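The technician who looks after the hand-held grippers at Stovent works two days a week on the tools and, by her own count, spends most of that time on very small parts. "People ask me about the software," she says, laughing, "and I tell them I mostly know about pins."

She has been with the company since it was a couple of benches in a shared building (she still misses the coffee there), and she likes to go over each tool slowly, starting at the pivots and working up to the fingertips. If the two sides don't close evenly, she backs off the linkage, cleans the joints and starts over. "You can feel it in your hand before you can measure it. One side is a bit lazy, and then you know where your afternoon is going!" 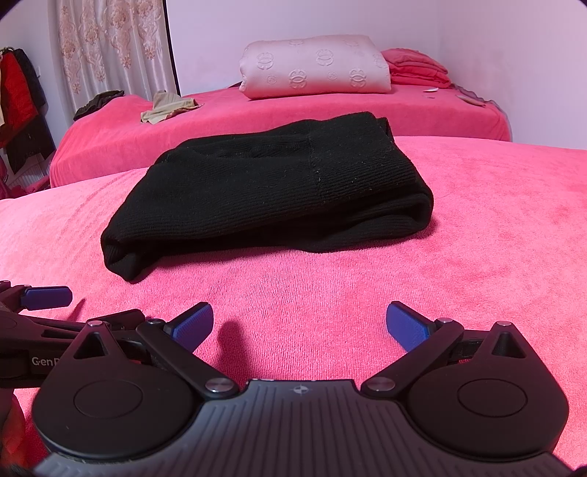
Fingertips are the part she changes most. Folding clothes and blankets is gentle work, she says, but lint gets into everything, and a textured grip full of fluff is as good as no grip at all. She brushes them out after every session and swaps the pair at 900 hours, sooner if the edges have gone smooth.

The log is still on paper, with 8 lines to a page. "I've been promised an app since June," she says. "Until then I have a pencil, and I do like my pencil."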